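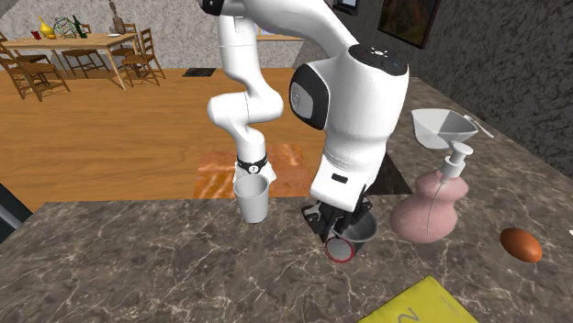 Lindqvist is moving, and it's staying in Zallwood

21/02/2019

Right, I can finally write this one up, as I've been sitting on it since before Christmas and I'm terrible at keeping my mouth shut. Lindqvist, the coffee shop at the bottom of Gamedley Lane, is moving. Before anyone panics (my sister did, at some volume), it's only going up the hill to 103 Ivorside Road, the old shoe shop with the curved window. The lease was signed last week and the doors should open in May.

If you've ever tried to get a pram into the Gamedley Lane place you'll know why. It's a lovely little shop but it was built for people with no elbows. The queue goes past the milk fridge, doubles back by the loo and ends up on the pavement, and if it's raining you stand there with somebody's umbrella dripping down your neck while you decide whether a cinnamon bun is worth it. (Always yes.)

I popped in to see Hedvig Ljungberg, who has run Lindqvist from the start, and she was in very good spirits for a woman surrounded by paint charts. "I looked at places in town," she told me. "Bigger ones, with parking. I'd drive home afterwards and feel miserable. Then the shoe shop came up and I rang them from the car park." She asked me to say that she was parked at the time.

The rent had been the worry. There was talk last autumn that it would go up again, and I know a few of us had put two and two together when the opening hours got shorter. Hedvig says the hours were down to staffing and nothing else, and that they'll be back to normal once the new shop is running. She didn't want to talk about money in detail, which is fair enough, but she did say the new lease is a long one and that she slept properly the night she signed it.

So what are we getting? More tables, for a start, and a proper bit of space by the window where you can leave a buggy without being glared at. The ovens will be at the back, so the bread will be made on the spot for the first time. At the moment it comes over from a shared kitchen on the far side of Zallwood at an hour I don't like to think about. There'll be soup at lunchtime, and the rye loaf that sells out before I've got my shoes on will be baked twice a day. I may have clapped.

The cups were the other thing I had to ask about, as I'm nosy about cups. Hedvig is still choosing and says everyone she meets has a view. I put in a word for plain grey with a thin red ring round the rim, a favourite look of mine for years, and she wrote it down very politely. I don't expect to win. Her daughter wants spots.

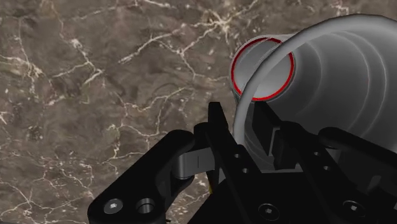

What happens to the old shop

It won't be empty for long by the sound of it. The landlord has had interest from a bike repair business and from a couple who want to sell wool, and I've been asked not to say which one is ahead. I'd be happy with either, though my front brake would like me to pick the bikes.

The noticeboard outside is moving too. I know that sounds like a small thing but it's where half the town finds its babysitters and all of it finds its lost cats, so I did check. It'll be fixed to the side wall on Ivorside Road, under the porch. Anything still pinned up when the Gamedley Lane shop closes will be taken down and put up again at the new one, apart from the poster for the summer fair, which has been there since the summer before last.

Getting up the hill

A few people have already grumbled to me about the climb, and I do sympathise, it's a proper hill. The 743 stops almost outside the new place and runs until early evening, so you can ride up and roll home. If you're walking, the path behind the chapel is gentler than the main road - a bit muddy at the bottom this time of year, but there's a handrail most of the way.

The change-over

Gamedley Lane will stay open as normal until the end of April. After that there'll be a gap of three days while everything is carried up and plugged in, and Hedvig is hoping that's all it takes. Loyalty cards will still count, including the old green ones, and any bun orders that fall in the gap will be moved to opening morning unless you ask for something different. Just tell whoever's at the till.

She's also looking for two more people to work mornings. You don't need to know anything about coffee but you do need to be cheerful before seven, so that rules me out. Pop a note through the door at Gamedley Lane or ask at the counter.

I'll put the opening date up here as soon as I have it.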